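Appliance Data in Short-Term Rental Listings: Effect on Booking Inquiries
Student project report, Property Management Program
Bláthnaid Hennessy, Cor Wuyts
Supervisor: Jozef Lambrechts

1. Background

Vacation rental listings usually describe the view, the beds and the distance to the beach. Equipment inside the unit is given in a short line of icons, and guests write to the agency when the icons are not enough. Letport, a rental agency with furnished units along the coast, agreed to let us study its guest inquiries for the period ending in March. The question was whether fuller equipment data on a listing page lowers the number of messages sent before booking.

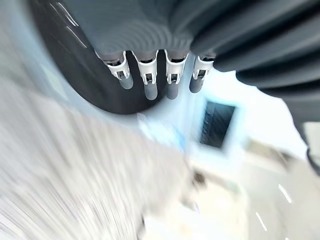 Figure 1. Gray hand with four fingers, close view.

2. Data

The agency exported 3580 messages from its booking system, Cesono. Messages sent after a booking was confirmed were removed, as were duplicates and automatic replies. The working set held 2000 messages. Each was assigned one main topic by one author and checked by the other. Disagreements were settled by the supervisor.

Laundry was the main topic in 323 messages. Parking and check-in time were the only topics with more. Most laundry messages came from guests planning stays of a week or longer.

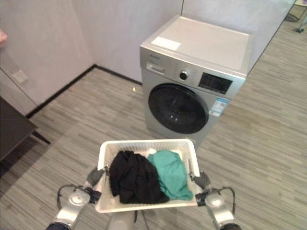
Listing fields in Cesono are filled in by the owner, and the laundry field accepts only yes or no. A "yes" can mean a shared machine in the basement or a private one in the unit. It also says nothing about type, and a front-loading washer with a drawer for detergent, as in Figure 2, is entered the same way as a top loader. We replaced the field with four entries: location, type, capacity and cost to the guest.

3. Method

The revised fields were added to half of the units, matched by size and nightly rate. The other half kept the old layout. Owners supplied the new data by form. Capacity was often left blank, and in those cases we used the model number to look it up.
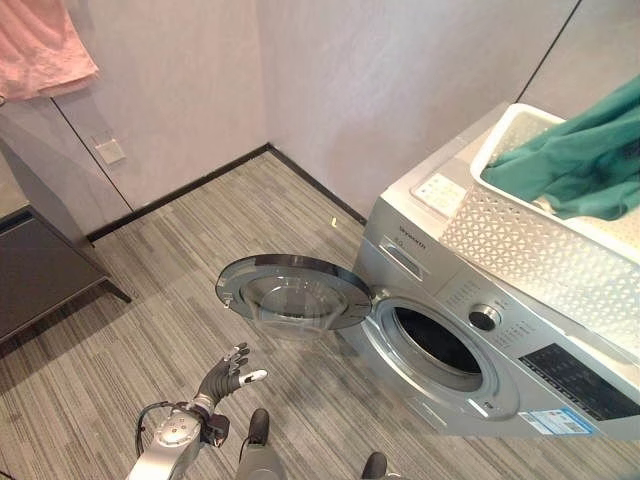
Units with missing model numbers stayed in the sample with the capacity entry marked "not stated." Removing them would have biased the group toward newer buildings.

4. Results

Laundry inquiries fell in the revised group and were unchanged in the control group. Parking inquiries did not move in either. Total message volume dropped only slightly, as guests who write about laundry tend to ask about other things in the same message. 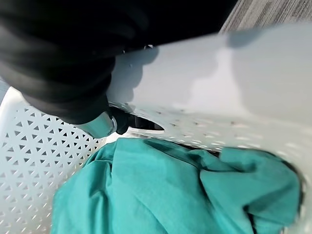
Booking rate showed no difference that we could separate from seasonal change. A full year of data would be needed to test this.

5. Limits

All units belong to one agency and one stretch of coast. Topic coding was done by hand, and a message with several questions was counted once.

Comments (3)

Cor Vandenberghe
Did you record which language the inquiries were in? Our German guests ask about dryers far more than anyone else.

Bláthnaid Hennessy
Language was in the export but we did not code it. Dryers were counted under laundry.

Jozef Vandenberghe
Section 3 should say who did the matching and on what date the rates were taken. Nightly rate changes a lot in spring.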